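Partages 40 | Commentaires 9

Notes pour l'exposé : la pince qui ne s'arrête pas
Sandro Cocco, équipe simulation, projet Gavov

Bonjour à toutes et à tous. Je parle lentement, le français n'est pas ma première langue, alors levez la main si une phrase est confuse.

(Attendre que la salle soit calme. Diapo 1.)

Je vais vous raconter une panne. Elle est arrivée en mars, dans notre simulateur, pendant les essais du robot à deux bras pour l'entretien des jardins. Aucun matériel n'a été abîmé. Je considère quand même que c'est un incident de sécurité et nous l'avons enregistré comme tel, sous le numéro 71.

D'abord le contexte, très court. Le projet Gavov utilise le contrôleur de Polterach. Les scènes de jardin sont construites par Renu Pal. Le robot doit s'approcher d'un tronc, s'arrêter à une distance de garde, puis seulement avancer la pince. La distance de garde était de 20 centimètres. Elle est vérifiée par un module séparé, que nous appelons Tuvel, et ce module a le droit de couper le mouvement.

(Diapo 2, le schéma. Ne pas lire toutes les flèches, montrer juste Tuvel et le contrôleur.)

Le jour de l'essai, Tuvel n'a rien coupé. Le bras gauche a continué vers le tronc et le contrôleur a annoncé « distance correcte » jusqu'à la fin de la séquence. Pas d'alarme, pas de ligne rouge dans le journal. C'est Trilok Bajpai qui a relu les vues de la caméra le lendemain et qui m'a appelé dans son bureau.
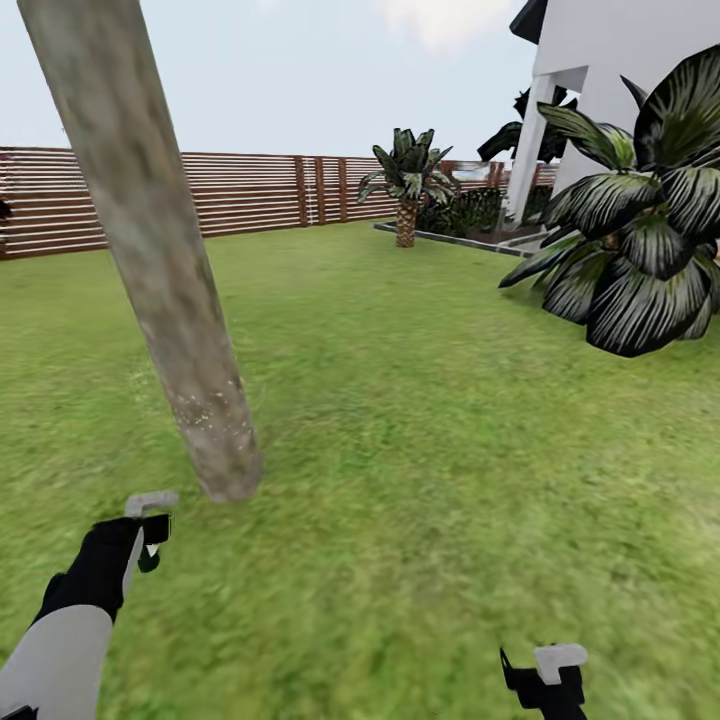
Simulation, vue du robot : pince gauche ouverte, juste sous la base floue du tronc.

(Laisser la diapo au moins dix secondes. Les gens cherchent d'abord le deuxième bras, il est en bas.)

Regardez la base du tronc. Elle est arrondie et elle flotte un peu au-dessus de la pelouse. Le petit palmier derrière, lui, sort bien de l'herbe. Pour nous, c'était l'indice principal. L'arbre visible et l'arbre que Tuvel connaissait n'étaient plus le même objet.

Je vous explique la cause. Dans la scène, chaque arbre possède deux formes : une forme pour le rendu et une forme simplifiée pour les collisions. Quand Renu a importé le nouveau jardin, la transformation du grand tronc a été appliquée au rendu et pas à la forme de collision. Cette dernière est restée à l'ancienne place, à environ 40 centimètres plus loin. Tuvel mesurait donc une distance très propre, par rapport à une chose que la caméra ne montrait pas.

(Ici, dire clairement que ce n'est pas la faute de Renu. L'outil d'import acceptait le fichier sans aucun message.)

Il y a une deuxième cause, et celle-ci est pour moi plus grave. Le contrôleur et Tuvel lisaient la même forme de collision. Nous avions écrit dans le dossier que la vérification était indépendante. Le programme était indépendant, oui, mais la donnée était commune. Niilo Honkanen avait posé la question à la revue précédente et je lui avais répondu trop vite.

(Pause. Boire.)

Ce que nous avons changé :

L'import compare maintenant les deux formes et refuse la scène si elles sont décalées. Tuvel calcule sa distance à partir de l'image de profondeur et ne consulte plus la forme de collision. Si les deux distances ne sont pas d'accord, le bras s'arrête et il faut une personne pour le relancer. Nous avons rejoué 9 séquences anciennes avec cette règle. Deux d'entre elles se sont arrêtées, avec le même défaut sur d'autres arbres.

Il reste un problème ouvert. Les feuillages denses perturbent l'image de profondeur et provoquent des arrêts inutiles. Bernadette Tillman travaille dessus avec les gens de Lindqvist, je n'ai pas encore de résultat à montrer. Si on me demande une date, répondre que je ne la connais pas.

(Dernière diapo : l'adresse de l'équipe. Passer aux questions. Si Niilo est dans la salle, lui donner la parole en premier.)

Dernière mise à jour : 25 décembre 2022

À lire aussi
Importer une scène de jardin : la liste de contrôle
Tuvel, notes de version
Arrêts inutiles et feuillages denses : premières mesures
Compte rendu de la revue de sécurité de mars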